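In defence of the tablecloth

My mother had a cloth on the table every day of the week and a different one when people came. I own one, and most of the people I know own none. When I mentioned to my neighbour Alistair Dunbar that I wanted to write about tablecloths, he asked if I meant the kind for weddings.

I think we gave them up too easily. The usual case against them is that they are more washing. This is true, and I will come back to it. The other case is that a good table should be seen, and I have less patience with that one. Most of us don't have a good table. We have a table that came with the flat, or from a relative, or from a shop that sold it to us in a box with a small bag of screws. Mine is round and seats four if two of them get on well. It has a burn from a pan and a long scratch I made with a bread knife the first winter I had it. With the cloth on, it is as nice as anybody's.

A cloth also makes a table quieter. Put a mug down on bare wood at six in the morning and the whole flat hears it. Cutlery is the same. When Kenna MacBrayne and her three boys came to stay in December I could tell with my eyes shut whether the cloth was on.

The stronger argument, for me, is about what happens to a table through the day. A bare table collects things. Post, keys, a charger, half a packet of biscuits, and by the evening you are eating off one corner. I don't claim that a cloth stops this. Things still get left on mine. But they look left. A drink carton on a bare worktop can stay there until the weekend without anyone noticing, and on a flowered cloth it looks like something waiting to be put away, so sooner or later I put it away.

Rodrigo Loureiro, who I used to share a kitchen with, disagrees with all of this. His view is that a cloth hides crumbs and that people who use them wipe down less often. He may be right about some people. I shake mine out of the back door after supper, and that takes less time than finding a clean sponge. He also says patterned cloths are fussy, and on this he is wrong. A plain white cloth is the fussy one, as it shows every drop of tea and makes guests nervous. Flowers and leaves forgive a great deal. If there is writing in the pattern as well, so much the better – children read it out while they wait for their food, and so do adults.
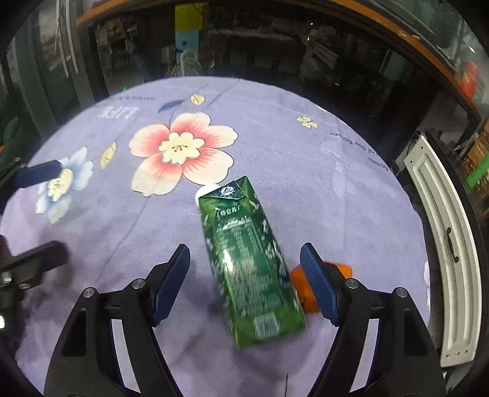 A carton on its side on the lavender cloth, among the flowers and leaves.

Now the washing. A cloth for a small round table takes up little room in the machine and can go in with the towels. I don't iron mine. I hang it as straight as I can and pull the edges while it is damp, and whatever creases are left drop out after a day of plates and elbows. My mother would not have accepted this, but she had a bigger kitchen and stronger views. If ironing is what puts you off, leave it out.

Cost is hardly worth discussing. A second-hand one can be had for the price of a sandwich, and charity shops are full of them because everybody's aunt is clearing out a drawer. Measure the table before you go, add 20 centimetres all round for the drop, and don't let anyone sell you a square one for a round table unless you like the corners hanging in your lap.

I wouldn't put one on a desk, or on a table where somebody is gluing or painting. Kumaresan Krishnan repairs clocks on his dining table and needs the bare wood, and I would never argue with him about it. For eating, though, and for sitting over a cup of tea with the paper, I would have the cloth back on every table in the street.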